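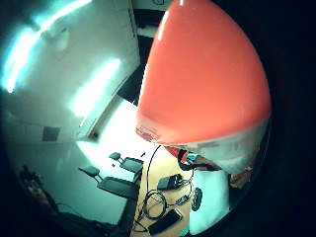
Do liquid sealants really fix a slow leak in vinyl inflatables, or should I just use a patch?

porchside27
I have a box of pool and yard inflatables that all go soft overnight. The store near me sells a liquid called Gerance that you pour in through the valve and slosh around, and the label says it "seals every leak from the inside." I have a hard time believing that. It costs more than one of the rings I'd be fixing. Has anyone used it on plain vinyl, and did it hold for more than a weekend?

3 answers

hedlundstreet
Use a patch. Liquid sealant can plug a pinhole for a while, but it doesn't do much for a seam or a bad valve, and those are the two places cheap vinyl usually lets go.

Before you buy anything, find out where the air is getting out. Blow the thing up firm, mix dish soap and water in a spray bottle, and go over the valve first, then the seams, then the flat parts. Watch for bubbles that keep growing. Slow leaks make very small ones, so give each spot a minute. Circle it with a marker as soon as you see it, because you will not find it again once everything is dried off.

For a pinhole on a flat area:
Let all the air out.
Wipe the spot with rubbing alcohol and let it dry.
Cut a round patch with at least an inch to spare on each side of the hole. Square corners lift.
Put vinyl cement on the back of the patch and press it down from the middle outward.
Put something flat and heavy on it and leave it overnight. The package will tell you 2 hours. I have never had one hold after 2 hours.

Seams are harder. The patch has to bend around the joint, and it tends to pull up at the edge as soon as there's pressure behind it. I've had a few last a summer and more that didn't. I wouldn't spend real money on a seam.

I'd also be careful with the word "every" on that label. My bottle of another brand said nearly the same thing on the front, and the small print on the back said pinholes only.

irerer_lake
I disagree a little, sealant worked fine on my float tube. Poured it in, turned it over a bunch of times, aired it up, no more leak. That was April and it's still good. Didn't test where the hole was so I can't tell you what kind it was. It did make the valve sticky, fyi, and some of it came out on my shirt.

murnemora_rentals
I look after the swim gear at a small campground, so I see a lot of dead vinyl, and my opinion of repair products is pretty low.

First question is whether you have a leak at all. Warm air takes up more room than cool air. Something you fill at 3 in the afternoon will be softer by morning even if it's perfectly tight, and new vinyl stretches on top of that. Top it up, leave it indoors overnight where the temperature stays put, and look again. Last season I logged 118 returns marked "leaking," and 27 of them held air just fine once they were inside. People had been about to throw those out. I don't claim that's science, but it was enough to make me stop trusting the tag.

Second, check the valve. The little flap inside gets sand or hair stuck in it. Pinch it open, rinse it, let it dry, push the plug in all the way. That costs you nothing, and no sealant company is going to put it on the bottle.

If it's a real hole, I agree with the patch advice above. Hardware store vinyl cement is fine. I've tried the clear peel-and-stick kind, and it holds on dry land and comes off in the pool. Bike tube patches are made for rubber and peel off vinyl sooner or later, whatever your brother-in-law says.

As for irerer_lake's float tube, a lot of those have a separate bladder inside, so I'm not sure it says much about a thin pool ring. And without knowing where the leak was, the sealant may have gotten credit for a valve that finally got pushed in properly.

porchside27
Thanks. Two of the rings were just the valve. The lounge chair is bubbling all along a seam, so I guess that one goes in the trash. Skipping the Gerance for now.

murnemora_rentals
Cut a piece out of the chair before you toss it. Free patch material, as long as the thickness is close.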